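Workshop Tips: Comparing Gripper Fingers on Small Stationery

Users comparing fingers on the Gastari and Carkach arms are advised to begin with binder clips. Wire handles are easily missed by wide fingertips and should be approached from the side. 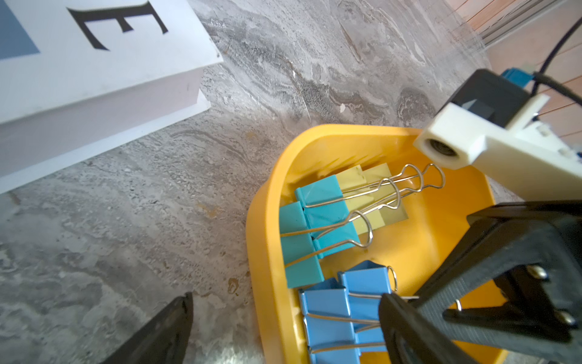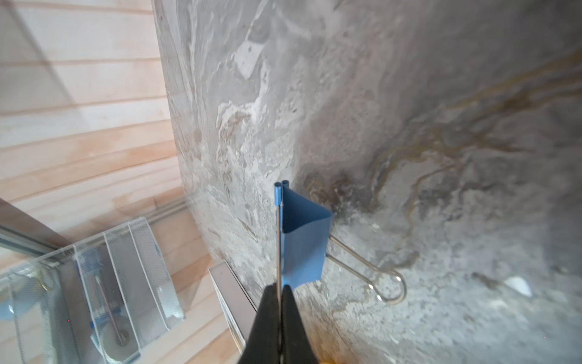
Closing force should be set at the lowest level and raised by no more than 2 steps between trials. Each finger is to be given 52 attempts, with failures entered on the sheet kept by Yuzuki Kikuchi. Worn fingertips must be replaced in pairs.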